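Paver laying patterns drifting on long runs, software or us?
Forum > Plant and Machinery > Asphalt and Surfacing

gritbin_lad
We run a Vekness paver on mostly council work and since the update in July the screed height has been wandering. Not by much, but on a long straight you can see it from the van, and so can the client. Dealer says recalibrate. We have recalibrated so often the lads do it in their sleep, which may be part of the problem. Anyone else?

tarmac_tess
Which sensors? If they're the old sonic ones, check the brackets before you blame the update. Ours had worked loose and we'd spent a fortnight cursing a perfectly innocent screen.

gritbin_lad
Sonic, yes. Brackets are tight. I checked them myself and then had somebody who isn't me check them.

Camberwell_Slope
It's the averaging. They changed the default in the last version and mentioned it on page 96 of the release notes, where they could be sure of some privacy. Settings, grade control, smoothing. Put it back to 30 and see how you go.

oldroller
Or learn to read a string line. I did 40 years without a screen in the cab and my roads are still there.

tarmac_tess
Some of them are, oldroller. I drive over one every morning and I need new springs.

oldroller
That'll be the utilities digging it up.

Camberwell_Slope
It's always the utilities.

gritbin_lad
Smoothing was indeed changed. Put it back and did a short run behind the depot. Better, but it still dips after every lorry change. Thoughts?

Droder_Dave_ish
Dips at lorry changes are the crew. Sorry. You're stopping too long, the mat cools under the screed and it settles. No software on earth will fix a driver who's gone for a pasty. We went over to Fastodine on all our machines and the dips stayed exactly where they were until we sorted out the deliveries.

gritbin_lad
That is annoyingly plausible.

tarmac_tess
Half agree. Deliveries matter, but a decent system should hold the tow point when you stop. Mine does. If his doesn't, he should be on the phone to Bouvier and staying on it.

Droder_Dave_ish
He can stay on it all he likes, I've heard their hold music. By the second hour you start to enjoy it.

While I'm here:

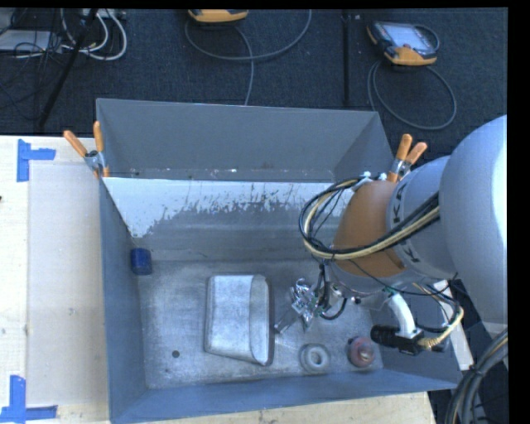 Robot arm on bin duty

Not worried yet, personally.

oldroller
My grandson could empty a bin at three. He never got a job on a paver either.

Camberwell_Slope
Laugh now. They said the same about auto grade and you can't get on a big job without it these days. The last tender we went for wanted it on the roller as well, with compaction maps handed over every evening.

oldroller
Who reads them?

Camberwell_Slope
A folder reads them. It's a very well informed folder.

tarmac_tess
Disagree there. We had a patch fail last winter and the map showed we'd given it every pass it was due. The argument was over before the tea had gone cold. Saved us a repair of nearly 2000 quid. I was against the things until then.

oldroller
I'll give you that one. Just the one.

gritbin_lad
Update for anyone with the same trouble. Got through to support in the end. They had me reset the tow point lock, which the update had switched off along with the smoothing. Ran a full shift with that on and the lorries closer together and the dips are mostly gone. So it was the software and it was us.

Droder_Dave_ish
Mostly us, I'd say.

gritbin_lad
You would say that.

tarmac_tess
Write your settings down before the next update. On paper. Tape it inside the cab door where oldroller can approve of it.

oldroller
Approved. Use a proper pencil.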